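Plendville Visitor Forum
Board: Staying in the City
Thread: Luggage storage and laundry between the harbour and the old quarter

harbour_desk (Moderator)
Members are reminded that this thread replaces the earlier one on left luggage, which had become difficult to follow. Please confine contributions to storage, laundry and short-stay facilities in Plendville. Questions concerning ferry tickets should be placed on the Transport board.

The present position, as the moderators understand it, is as follows. The lockers in the ferry terminal at Plendville remain open from 06.00 until the last sailing. There are 126 lockers in total, of which the larger size will accept one full suitcase. The lockers at the old railway station have been withdrawn. The Parkley guest house on the hill accepts bags from non-residents on payment of a small charge.

tramline_north
I am obliged to the moderator for the summary. I would add one correction. The terminal lockers may open at 06.00, but the doors on the market side do not open until later in the morning, and visitors arriving from the old quarter must go round by the quay. With heavy cases this is a considerable detour over cobbles.

quayside_reader
With respect to the previous member, the detour is not considerable. I make it 400 metres from the market doors to the quay entrance, and the surface is paved for the greater part. The cobbles begin only at the fountain.

tramline_north
I must maintain my view. Four hundred metres is a fair distance for an older visitor, and the paved section is used by delivery vans until mid-morning. A visitor guide should state this plainly.

harbour_desk (Moderator)
Both points are noted. The wording in the pinned guide will be amended to read "access from the quay side only before the market doors open".

two_rivers
May I raise the matter of laundry? My family will spend two nights in Plendville in December before going on to Nisitz. Our apartment has no washing machine, and the reply from the letting agency was not helpful. We should prefer to wash everything in Plendville, as I understand that facilities in Nisitz are limited in winter.

parkley_guest
The Parkley has a laundry room on the lower floor, which residents may use in the evening. Non-residents may leave washing at the desk before 10.00 and collect it the following day. Items should be brought in a bag or basket bearing the owner's name. I have used this service on several visits and have had no cause for complaint.

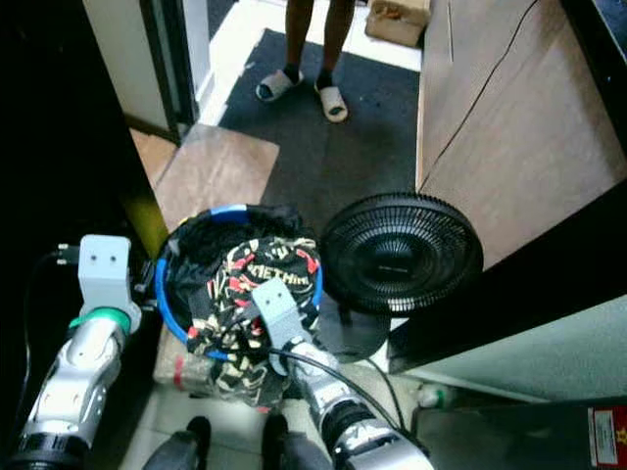

Printed garment in a round laundry basket.

The charge is made by the load and not by the item. Dark and printed clothing should be declared at the desk, as it is washed separately on request. Woollens are not accepted.

quayside_reader
I cannot share the recommendation without reservation. The Parkley is pleasant, but it stands at the top of 100 steps, and the road route is a good deal longer. The launderette in Tsuchiya Street, behind the theatre, is on level ground and takes coins. It would suit a family with young children much better.

parkley_guest
The steps may be avoided by taking the number 2 bus from the harbour, which stops outside the guest house. I would also observe that the launderette in Tsuchiya Street has only a few machines, and on my last visit two of them bore notices saying that they were out of use.

quayside_reader
That may have been so at the time. Both were in service when I called in the spring. I would ask members to state the season of their visit when reporting on such matters, so that readers may judge for themselves.

two_rivers
I thank both members. Could either confirm whether the number 2 bus runs in the evening during the winter timetable?

tramline_north
The last departure from the harbour is at 19.40. After that hour the visitor must walk or take a taxi from the rank beside the theatre.

harbour_desk (Moderator)
The time given by tramline_north agrees with the notice displayed at the harbour stop. Both the Parkley and the Tsuchiya Street launderette will be entered in the pinned guide, with mention of the steps and of the coin machines. Members with recent knowledge of laundry facilities in Nisitz are invited to open a separate thread.

two_rivers
We shall try Tsuchiya Street on the first morning and the Parkley should the machines be occupied. I will report the prices on our return.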